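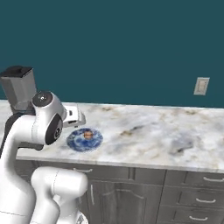 12 Dec 2020

Plating cell, sim bench, Herkik canteen job. Notes before I forget, will tidy later (won't).

Sim kitchen loaded OK. One item, one plate, marble counter. Zou planner back to last week's settings, the new ones made the wrist swing wide. Ran 1,000 overnight. 899 good. Most of the rest are the hand coming in too low near the rim, only 3 were planner timeouts. Need to sort the logs by approach angle. Not done.

To do: same run with the plate moved nearer the front edge. That's where the Veltitz staff put them, they plate from the front and slide back. We had it the other way round since September and no one asked them.

Which brings me to the canteen visit. Main points:

- Seven on the morning shift. Plating is the job they swap out of most, wrists and shoulders. Nobody sad to see it go.
- What they do mind: plating is where they talk. Two side by side at the counter, chat, look over each other's trays. If the arm takes one side, the other person is on their own with it for hours. Hadn't thought of that at all. Put in the report, near the top.
- Who refills? Our plan says "operator". They read that as whoever is nearest, on top of their own work. Needs a name on the rota or it will be resented by week two.
- Checking. At the moment a bad plate gets fixed by hand without a word. With the arm it becomes a logged fault. They asked who sees the log. I said I'd find out. Still dont know. Ask Poteck before the next visit, in writing.
- Pay grade: not ours to answer, but don't dodge it either. Pass on.

Idea from the shift lead, worth costing: arm does the first hour only, when they are short anyway, then parks and people take over. Uses less of the cell than Herkik is paying for so expect pushback. I like it.

Stop button hight: 3 of them said too far back, have to lean across. Move it in the model first, then check reach with the counter depth.

Next run tonight, front edge plate, same seed. Leave the bench PC on please, and don't touch the Zou config.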